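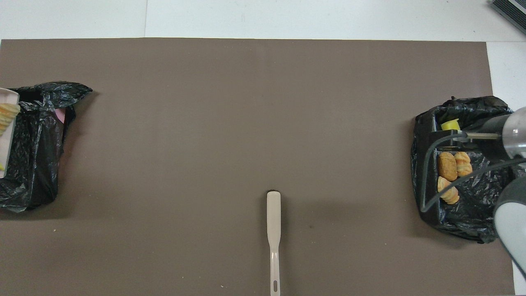

Marisol Ridgeway has strong feelings about the last half hour of a bake sale. "Everyone signs up for the first half hour," she says. "The first half hour has cinnamon in it."

She ran the counter at Paquette, a bakery on the Gaver side of town, for 41 months, and now teaches a short evening class on clearing down a food table. It costs 2 dollars. She admits this is mostly to cover the trash bags.

Her method begins with the bags, which go in before anything else comes out. She likes black ones, folded well over the rim. "If you have to hold the bag open with one hand, you've lost a hand." She wants a bin on each side of the mat, so that people quit reaching across each other with a fistful of crumbs.

The mat is brown because the white one she had before showed everything. "I got tired of being accused by a mat," she says.

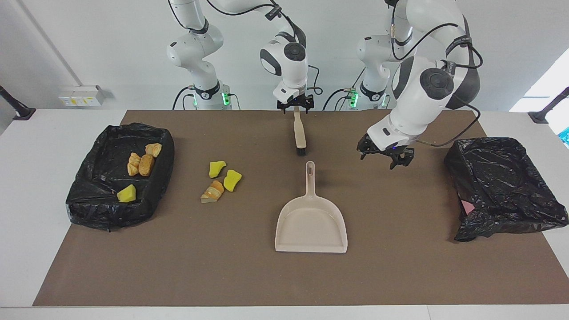

Then there is the matter of the brush. Ridgeway has used a wet cloth, a dry cloth and, once, a paper menu from Ollia, and she has come back to a plain hand brush with short bristles. Crumbs first, sponge later. A sponge that meets crumbs early, she says, is just a way of moving them to the sink.

I ask about the bread. Rolls and twisted pastries go astray at the end of every class, and she has heard all the arguments for taking them home. "People will rescue a roll they wouldn't have paid for at noon," she says.

And the spatula? She shrugs. She has bought 204 of them over the years, by her own count, and most have walked off to other people's kitchens. In January she found one at her sister's place in Paleck, in with the garden tools. She left it there.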